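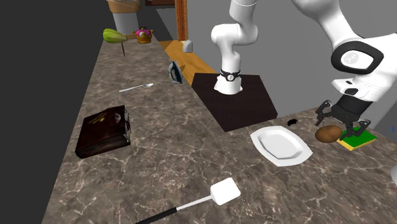
*Page last changed: August*

# Review: Maltell Counter Pack for simulated demonstrations

We collect pick-and-place examples for a learning system at our lab in Rallville, and we used the Maltell Counter Pack for 13 weeks. It is a simulation add-on: one arm with a two-fingered gripper, a set of kitchen counters, and a library of objects to scatter on them. You drive the arm by hand and the pack saves each attempt as an episode.

**Setup.** Installing it took an afternoon. The pack loaded on 14 of our 16 machines without changes. The other two needed a newer graphics driver.

**Scenes.** The object mix is the main reason to buy it. A spatula and a spoon are expected on a kitchen counter, and a thick book or a small gold crown is not, but odd items help when you want a policy that can cope with clutter. The veined stone counter was our most used surface. Its busy pattern makes small items harder to pick out, and we wanted those examples in the set.

**Grasping.** Crowding is where operators lose time. With a brown, potato-like object right against a green-topped sponge block, you have to place one finger close to the join. Our early episodes often dragged both things along. Approaching at a slant worked better for us than coming straight down. Shallow plates are easy as targets and annoying to pick up.

**Recording.** Episodes save quickly and replay correctly. Labels are typed by hand, and there is no spell check, so we ended up with 3 versions of "spatula" in the first batch. We now paste from a list.

**Compared with Camenzind.** We used the Camenzind set before this. Its menus are clearer and it crashes less. Its counters are too tidy for our purposes.

**Problems.** Undo goes back only one step. The export to Pillis format drops the gripper opening value unless you tick a box on the second settings page, and the manual leaves this out. Check your first export before you record more.

I would buy it again for cluttered tabletop work. Drawers and doors are not included.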